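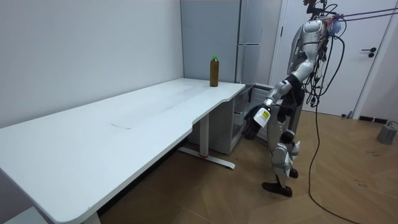
How do you compare a scorer from a slow-paced team with one from a fast-paced team? You put both on the same number of possessions, then check how much of the scoring came in minutes that still mattered.

I have been using that method for the Grasen league since February, when I finished typing in the old box scores. The file now holds 3,322 player-game lines. It covers the regular season and the playoffs, and it leaves out the preseason cup, where teams played shortened quarters and kept poor records.

The basic step is simple. A possession ends with a made shot, a defensive rebound, a turnover or the last free throw of a trip. The box score doesn't list possessions directly, so I estimate them from shot attempts, free throws, offensive rebounds and turnovers. I run the estimate for both teams and take the average. If the two sides differ by more than 4, I go back to the sheet and look for a typing error. Most of the time I find one, usually a free throw entered as a field goal.

Player points are then scaled to 80 team possessions, prorated by minutes on the floor. I picked 80 for convenience. Any fixed number gives the same ranking.

Vuvolwood is the team that made me do this. They play slow. They walk the ball up, run two actions on the weak side and shoot late in the clock. Norðdahl does the opposite and will take a three off the first pass. On raw points per game, Norðdahl has three of the top five scorers and Vuvolwood has none. After the pace adjustment, Fulgencio Barrios of Vuvolwood moves up to second, behind Kwan-ho Chiu.

The second step is where people disagree with me. I drop any minute that starts with a lead of 20 or more in the fourth quarter. This removes 1,036 player-game lines from the fourth-quarter table completely, and it trims many others. Chiu loses more than Barrios does, which makes sense given how many blowouts Norðdahl plays in, on both ends of the score. He stays first anyway. The gap closes to less than a point.

A reader wrote to say that a 20-point lead is not safe against a team that shoots threes as quickly as Norðdahl does. I accept that. A better cutoff would move with the time left, so that 20 with eleven minutes to go counts as live and 12 with one minute to go does not. I have a draft of this, but the play-by-play sheets from before the scorer's table was changed only give the clock to the nearest half minute, and the errors pile up at the end of close games.

Some notes on what the numbers don't cover:

- Defense is left out. Barrios guards the other team's best wing most nights, and none of that shows up in these tables.
- Overtime possessions are included at full weight.
- Free throws from late intentional fouls are still in. They help ball handlers, Chiu in particular, and I haven't settled on a fair way to take them out — the sheets don't mark which fouls were intentional.
- Minutes for bench players are rounded on the official sheet, so anyone under ten minutes a game has a noisy rate. I leave them off the ranking.

I keep the raw file in Moltent and do the math in a plain spreadsheet. The possession formula uses 0.44 as the free throw weight, the standard value. I tried fitting a separate one for this league and the result was close enough that I went back.

Next I want to split the playoff games by opponent. Vuvolwood met the same team in two rounds of two different seasons, and Barrios shot much better in the second meeting each time. It's a small sample, and one hot night in the later series carries most of it. I'll post the table once I've checked the minutes.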